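Motion Planning Engineer (two arms, one table)

Wukov, Prumden office. Permanent, full time, four days in the office or two if you live somewhere awkward.

We write the software that tells pairs of robot arms how to share a table without hitting each other, the table or the stuff on it. The planner is called Jiltau. It has been in use for long enough that people rely on it, and it was written quickly enough that we would like help.

Most of the work happens in simulation, in our own simulator, Lau. Lau has boxes, pencils, shelves, shadows and a contact model with opinions. You will spend a good part of your first month wondering why a gripper that is pressing down on a box in Lau believes it is nowhere near one. Sometimes the gripper will be right about the planner and the planner will be wrong about the box. 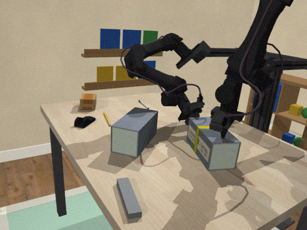
What you would be doing

Jiltau plans for both arms together. That is fine in principle. In practice the search space is enormous, and the old code deals with this by planning one arm, freezing it, and asking the other to work round it. The result is two very polite robots who wait for each other until the timeout. We want proper joint planning, and we want it to return an answer before the customer has gone to lunch.

There is also the replay set: 2137 saved scenes, each of which broke something once. Every change to the planner runs against all of them overnight. At the moment 84 fail, and we know why for nearly 13. You would inherit the rest, along with a spreadsheet whose colour coding predates everyone now working here.

Then there are the cables. Jiltau treats a cable as a fat tube bolted to the link, which keeps it safe and makes it refuse perfectly good paths. A looser model exists on a branch. The branch was last touched in November and has not been merged, for reasons set out at length in the comments and, in one place, in capitals.
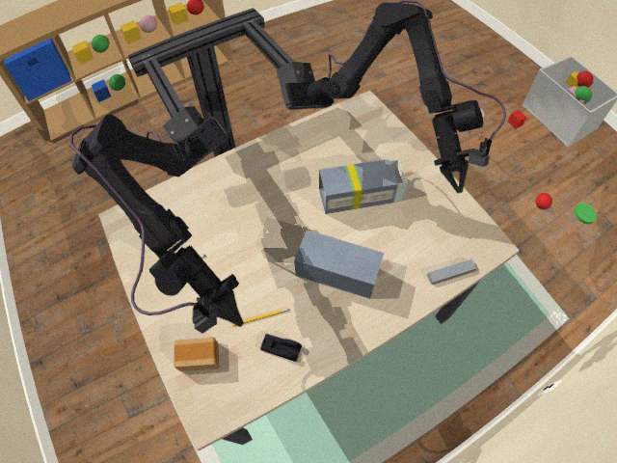

Left gripper at the pencil, right gripper empty, and a taped-looking box neither of them is touching.

You would share the perception side with one other engineer. Jiltau gets its picture of the world from a separate service that fits shapes to whatever the cameras report. It is very good at boxes. It is less good at pens, and it has at various times filed the same pencil as an obstacle, a tool and part of the table. The planner has to cope with all three views, preferably without swinging an elbow through the middle of them.

What we need from you

Solid C++ and enough Python to read other people's. Some experience of motion planning, collision checking or trajectory optimisation, whether from a job, a degree or an unhealthy hobby. The ability to look at a plan that is technically valid and say that it is silly. Comfort with frames of reference, or at least a system for drawing them on paper and turning the paper round.

Useful but not required: GPU work, task planning, physics engines, a history of deleting code and living with the consequences.

What you get

33 days' leave including bank holidays, a pension, a decent chair, and a machine that can run Lau faster than real time as long as you close the browser. Prumden is a small town with a good station and one bad car park. Bring a bike.
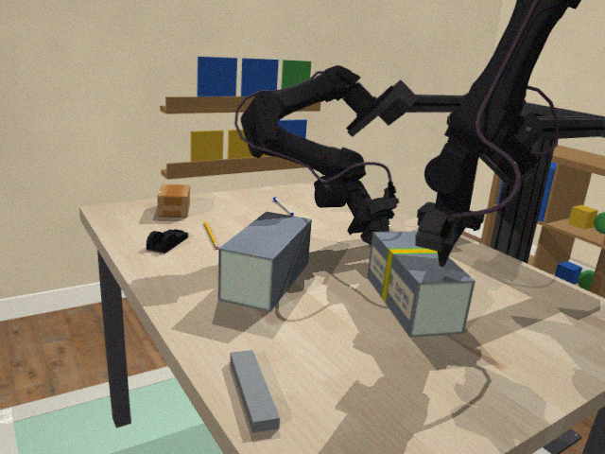 Posted by the Jiltau planning group, Wukov | 2021-03-25

How to apply

Send a CV and up to a page about a bug you chased for too long. We read the page first. Please don't polish it; we would like to know where you went wrong and how long you stayed there.

There are two interviews. The first is a chat over video. For the second we give you a Lau scene, a planner with a fault in it, and a morning. You can use any reference you like and ask us anything, although we may not know. We pay for the morning whether or not you find the fault. If you find a different one, which has happened, we fix it and say thank you.

We can't sponsor visas for this post.

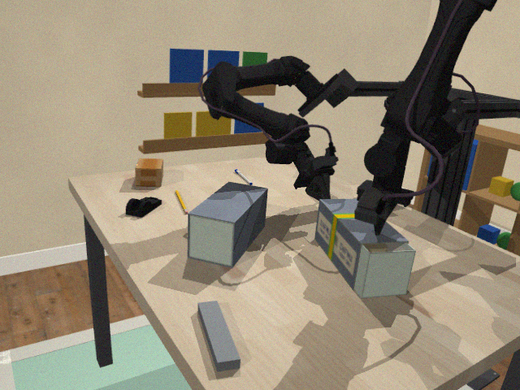

One of the current team, asked what the job was like after the first half-year, said that the hard part was learning to distrust a smooth path. A jerky plan gets looked at straight away, the reply went on, but a lovely one that clips the corner of a box by a millimetre will sit in the code for months, and you will have shown it to people. The same person asked us to add that the replay spreadsheet is worse than we have made it sound, and that whoever takes this job should be allowed to burn it. We have agreed to an archive folder.

Also open at Wukov

Perception Engineer, thin objects (Prumden)
Build and Release Engineer, Lau (Prumden or remote)
Technical Writer, Jiltau API, part time
Summer placement: scene tooling
Why we stopped planning one arm at a time (mostly)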